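Subject: Re: [manip-learning] Does filtering demos by length buy you anything?
From: Géza Szénási
Date: August 2022

Foley wrote:
> We tried dropping the slowest demonstrations before training and the
> policy got worse, which annoyed everybody. Did your group ever compare
> against cutting at random? And is your number from one desk or several?

Yes to the first, and one desk to the second, so salt to taste.

We collected 624 teleoperated demos of the marker task: pick a marker up off the desk, put it in the fabric organizer. Of those, 24 were thrown out for boring reasons (dropped log files, mostly, plus one where I sneezed). That left 600 for the baseline. Same policy, same training schedule, 5 seeds per condition, because with fewer than that you can prove anything you like and I have.

Dropping the slowest fifth hurt us too. Dropping a random fifth made no difference we could measure. So the slow demos were carrying something, and when I sat down and watched them it was fairly plain what: they are the ones where the operator misses the grasp, backs off and tries again. Throw those away and the policy never learns what to do after a miss. It closes on air and carries the air to the box with great confidence.

What did help was trimming inside the demos. We cut the stretches where the arm sits still while the operator thinks, and kept the retries whole. Studden had suggested this in February and has been very gracious about it, by which I mean it comes up at lunch.

The stillness threshold matters more than I'd like. Too tight and you eat the pause just before the fingers close, and then the policy grabs early. I'd start loose and look at the gripper trace before trusting anything.

Setup, for those who asked off-list:

1. Arm and desk. Franka arm, stock gripper, fixed camera. We leave the usual desk stuff out – lamp, phone, the lot – and start with the marker lying flat.
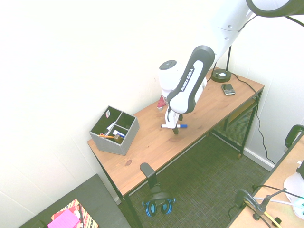 2. Resets. By hand, between every demo. Marker angle is drawn from a list so that we don't all favor the same comfortable one, as we did for the whole first batch.

3. Scoring. A try counts if the marker ends up inside the organizer. Balanced on the rim is a fail, however moving it may be to watch.

I haven't run this on the Wembridge desk yet. If somebody with a different arm wants the trimming script, write to me directly and I'll send it along with the config. It has almost no comments in it, and one of those is wrong.

Géza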